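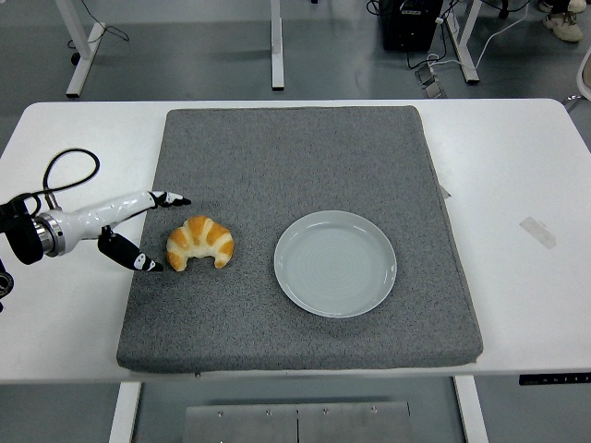 A crescent-shaped croissant with a glazed top, next to a round plate.

Croissant

The croissant is a rolled pastry made from yeast dough that has been folded many times around a sheet of butter. Baking turns those folds into dozens of thin, crisp leaves on the outside and an airy, stretchy honeycomb on the inside. It belongs to the family of baked goods known in French as viennoiserie, or "Vienna-style things," which also takes in the pain au chocolat, the raisin swirl and brioche. Few foods built from such plain ingredients (flour, water, milk, yeast, sugar, salt and butter) reward close attention so well, and bakers have been arguing happily over the details for more than a century.

Name

The word is French for "crescent" and is related to the verb croître, to grow, as in the growing moon. English borrowed the word along with the pastry in the 1800s. The pronunciation varies a good deal among American speakers, from a near-French version with a silent t to a fully English "kruh-SAHNT," and both are common in bakeries. In Italy a similar but sweeter and often eggier pastry is called a cornetto in the center and south of the country, while many northern cafés call theirs a brioche, a constant source of confusion for visitors. Argentina has the medialuna ("half moon"), smaller and usually brushed with syrup. In Finland the pastry is sold as voisarvi, literally "butter horn."

Ancestors

Crescent-shaped breads are much older than the croissant. The direct ancestor is the Austrian kipferl, a curved roll recorded in Central Europe centuries before anyone in Paris was making a version of it. Kipferl could be plain or sweet, and some were filled with nuts, but the dough was closer to an enriched bread than to the flaky layers known today.

A popular story ties the shape to the Ottoman siege of Vienna in 1683. In it, bakers working before dawn hear the attackers tunneling under the walls, raise the alarm, and later bake rolls in the shape of the crescent on the Ottoman flag. It is a wonderful story and has been retold with the city changed to Budapest and the date moved back or forward to suit. No records from the time support it, and the kipferl was already well known by then. Another tale credits Marie Antoinette with bringing the roll from Vienna to the French court. Evidence for that one is just as thin.

What can be traced is a bakery. In the late 1830s August Zang, a former Austrian artillery officer, opened a Viennese bakery on the rue de Richelieu in Paris. Its kipferl and Vienna loaves were a hit, and French bakers were quick to copy them. Over the following decades the imitations took on a French name and, bit by bit, a French method. Recipes for a croissant made with layered yeast dough, close to the modern one, appear in print in the early 1900s. The marriage of Austrian shape and French folding is the real turning point in the pastry's history – everything people love about the texture comes from it.

Elli Tuominen's history of breakfast baking, The Folded Morning, argues that the layered croissant caught on as quickly as it did because city bakers already had puff pastry in the same kitchen. In her account the new dough was less an invention than a case of two workbenches being pushed together. Joonas Kallio, writing on the Nordic side of the story, has pointed to the hotel kitchens of port cities as the route by which the pastry traveled north.

Lamination

The process of folding butter into dough is called lamination. A baker first mixes a fairly firm dough, lets it rest in the cold, and rolls it into a rectangle. A flat slab of butter is laid on top and wrapped up, much like a letter in an envelope. The package is then rolled out long and folded, chilled, rolled and folded again.

Two kinds of fold are in general use. A single fold, or letter fold, brings the dough over itself in thirds. A double fold, or book fold, brings both ends to the middle and then closes the whole thing. Three single folds give 27 layers of butter, a classic number, although many shops now prefer one double and one single, for 12 layers, a bolder flake and a more open crumb. More folds don't make a better croissant. Past a certain point the butter sheets become so thin that they blend into the dough, and the result is closer to brioche (still delicious, but a different thing).

Temperature matters at every step. Butter that is too cold will crack into chips as the pin passes over it, leaving gaps in the layers. Butter that is too soft is absorbed into the flour. The ideal is butter and dough of the same firmness, so the two stretch together. Professional bakers often use a sheeter, a machine with rollers that can be brought closer together in small steps, and many also choose a butter with a higher fat content, which stays bendable over a wider range of temperatures. At home a heavy rolling pin and a patient mood will do very well!

Shaping and proofing

The finished sheet is cut into long triangles. Each one is stretched gently and rolled from the wide end toward the tip, giving the stepped ridges that make the pastry so easy to recognize. The tip is tucked underneath so it doesn't spring loose in the oven. To make the curved form, the two ends are then bent toward each other.

In France there is a loose custom that a straight croissant is made with butter and a curved one with margarine. It is no more than a habit of the trade, and plenty of bakers ignore it. Outside France the custom carries little weight, and curved all-butter croissants are easy to find.

Proofing, the final rise, takes place somewhere warm and humid but safely below the melting point of butter. A well-proofed croissant looks puffy, shows its layers at the cut edge, and wobbles when the tray is shaken. Bakers take real delight in that wobble. Underproofed pieces tend to leak butter in the oven and bake up dense, while overproofed ones may collapse.

Baking and glaze

Croissants are usually brushed with beaten egg before baking, sometimes twice, and sometimes with a little milk or cream added. The egg gives color and shine. Brushing should follow the direction of the ridges and avoid the cut edges, where egg can glue the layers shut.

In the oven the water in the dough and butter turns to steam and pushes the layers apart. The yeast gives a last burst of gas as well, and then the starch and proteins set around the bubbles. The color deepens late in the bake. French bakers tend to go darker than many American ones, and the extra few minutes bring out a nutty, almost caramel flavor from the browned butter and sugars.

Varieties

The almond croissant began as a thrifty way to use leftovers. Day-old croissants are split, soaked in syrup, filled with almond cream, topped with sliced almonds and baked again. Ham and cheese croissants are a lunch counter favorite in the United States, where the pastry became a common sandwich bread in the 1980s. Newer forms include the bicolor croissant, with a thin sheet of colored dough laid over the outside, the cube croissant, baked in a lidded tin, and the large spiral rolls filled with pastry cream. The cronut, a fried ring of layered dough introduced in New York in 2013, set off a whole wave of crossbreeds.

Industrial production

Frozen, ready-to-bake croissants have been sold since the second half of the 20th century and now make up a large share of what is eaten in hotels, on trains and in coffee chains. Factory lines extrude butter or margarine in a continuous sheet, fold it between bands of dough, and cut and roll the triangles at great speed. Quality ranges widely, and the best frozen croissants can be very good indeed.

Regional events

Croissant contests are held in many cities, with judges scoring shape, color, crumb, aroma and the sound of the crust as it breaks. The Prullbridge Butter Fair, held each December, has a layered-pastry class with 14 entry categories, 11 of them open to home bakers. Its tasting hall opens on the Friday at 7 a.m., and the line usually forms well before then. The Laitinen Prize, awarded at the same fair, goes to the best plain croissant – no filling, no topping, no syrup.

See also

Brioche
Cornetto
Kipferl
Kouign-amann
Pain au chocolat
Puff pastry
Viennoiserie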